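Boas práticas para gravar demonstrações com garra de mão (tarefas de roupa)
Guia de procedimentos — revisão de Mar 8, 2019

Quem chega ao projeto Omumico costuma achar que dobrar umas calças é a parte fácil. Depois vê a taxa de episódios rejeitados e muda de opinião. Este guia reúne as regras que aplicamos desde dezembro, quase todas escritas depois de alguém as ter infringido, e em vários casos esse alguém fui eu.

Antes de começar

Aperte os parafusos dos dedos das duas garras. Todos, incluindo o que ontem estava bem. Um dedo com folga produz trajetórias que parecem humanas demais, no pior sentido.

Passe um pano seco nas almofadas de contacto. O algodão larga fiapos e os fiapos instalam-se na textura com a convicção de quem assinou contrato de arrendamento.

Feche e abra cada garra 5 vezes, devagar, e confirme que o software regista o curso completo. Se o valor de abertura máxima variar entre repetições, recalibre. Não adianta prometer a si próprio que corrige depois nos dados.

Tire anéis e pulseiras. Mangas largas, dobre-as também; é bom aquecimento.

Preparar a superfície

Estique o lençol até onde a paciência permitir. Uns vincos suaves são aceitáveis, e até úteis. O que a norma interna proíbe é o vinco alto, desses que a garra agarra juntamente com a peça. O fundo deve contrastar com a roupa: calças claras sobre lençol quase da mesma cor dão trabalho ao modelo e enxaquecas a quem anota.

As almofadas da cama podem ficar. Na primeira versão mandávamos retirar tudo, e o resultado foi um conjunto de dados em que ninguém dormia. Pranab Sultana, que reviu o protocolo connosco, riscou essa regra e escreveu na margem: "as casas têm coisas".

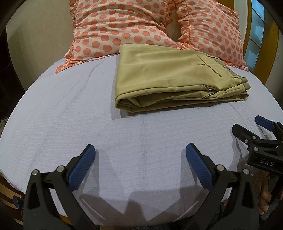
Durante a gravação

1. Comece com as duas garras abertas e sem tocar em nada. Conte até 2 antes do primeiro movimento. O segmentador automático precisa dessa pausa, e o operador geralmente também.

2. Aproxime-se da peça pela borda, nunca pelo meio. Beliscar o centro de uma perna de calças resolve depressa e ensina mal.

3. Uma garra segura, a outra move. Se as duas puxarem ao mesmo tempo, que seja para esticar, e com intenção.

4. Não use os dedos de carne e osso para dar um jeitinho. O jeitinho é o motivo principal de rejeição no lote Stoltham.

5. Se errar a dobra, desfaça-a com as garras e continue. Uma recuperação bem feita vale mais do que um episódio impecável, por muito que isso custe aos perfeccionistas da equipa.

6. Termine com a peça pousada e as garras afastadas dela. Largar e desligar no mesmo gesto corta o final.

Pausas e lotes

O limite é de 29 episódios por sessão, com 10 minutos de pausa antes da sessão seguinte. Houve quem pedisse para subir este número. O pulso dessa pessoa retirou o pedido.

Entre episódios, mude a posição inicial da peça — alguns palmos chegam — e alterne a orientação do cós. Bolsos e botões visíveis num episódio podem ficar virados para baixo no seguinte.

Nomear e entregar

Use o código da tarefa e o número da sessão, sem acentos nem espaços. "calças_final_agora_sim" já existe no servidor Odonex e não precisa de irmãos. Episódios duvidosos vão para a pasta Tse com uma nota de uma linha a dizer o que correu mal. "Estranho" não conta como nota.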